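I bought this used Dell desktop from Zuvia for 30 dollars, to practice changing parts. I give it 9 of 10.

The case is comfortable to work in when it is open. The socket has a thin metal lever, and the memory slot has white latches on both ends.
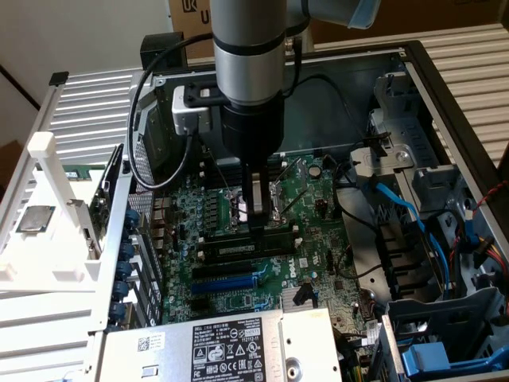 ## What I like, and what not

The name DELL is printed on the board, beside the blue slot, so I always know which way is up. The wires on the left side are my only complaint.
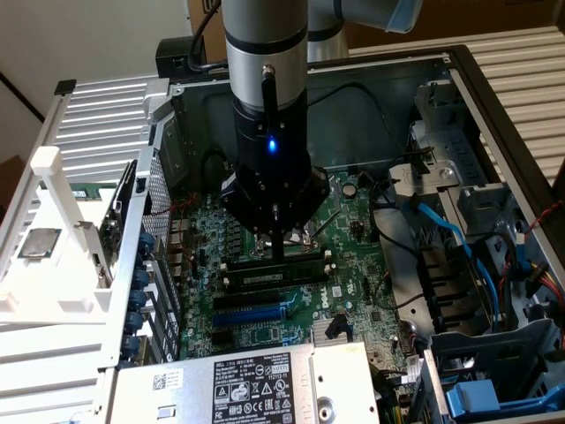

*Memory in its slot, processor outside.*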